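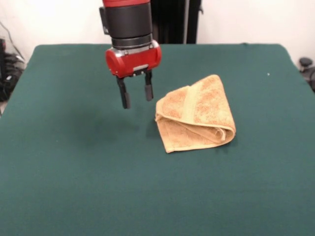

1/8 Morkance Cloth Kit, first impressions
We have had the trial license for the Cloth Kit since Thursday. It's an add-on for arms with a two-finger gripper, and it's meant for towels and other soft goods. Thread on what you get for $74 a month.

2/8 What's included
A set of finger pads, the control software, and a camera calibration routine. You bring your own arm and your own table. Morkance asks for a plain surface in a color that doesn't match your cloth. Ours is dark green and the test towel is tan, so the contrast was fine.

3/8 Setup
Talha Siddiqui did the install. The software side was quick. Calibration took two tries, as the first one drifted when we changed the overhead lights. The manual says nothing about lighting. It should.

4/8 Finding the edge
This is what the kit is sold on. Terrycloth is hard because the pile hides where one layer stops and the next begins. Flat, the software found an edge quickly in our runs. With the towel partly folded over itself it was slower, and a few times it picked the woven border strip instead of the real edge. Morkance support says a fix is due in March.
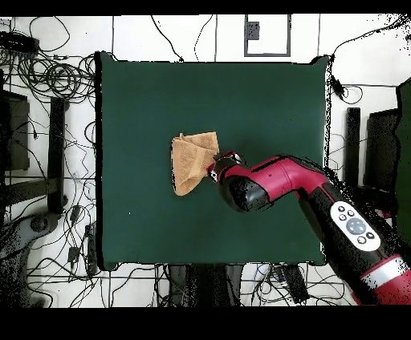
Gripper at the right edge of the tan cloth.

5/8 Grip
The pads are the best part of the package. They are soft enough to hold fabric without a hard squeeze, and they went on with ordinary tools. You can set the closing force by hand or leave it on auto. Auto was too gentle for us on thick folds, so we set it by hand and left it there.

6/8 Other materials
The product page also lists cardboard and "semi-rigid sheet." Shagufta Kazmi took that half of the review. Sheet goods use a separate mode, and you have to pick it yourself before each run – the software doesn't tell cloth from card.
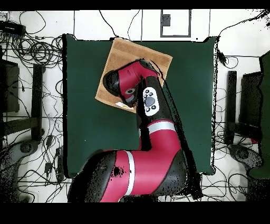

She found the sheet mode less finished than the cloth mode. The approach angle is preset, and changing it means editing a config file. If cardboard is most of your work, the Trostine sheet package is a better match, though it costs more and won't do towels at all.

7/8 Support
Email only on the basic plan. We sent two questions. The one on calibration got a useful answer the same day. The one on the config file got a link to a page we had already read.

8/8 Would we pay for it
For cloth, yes, month to month. I wouldn't sign the annual plan before the border strip fix is out. Talha is keeping the pads on either way. Shagufta is trying the Etport demo next and I'll post her notes in a separate thread.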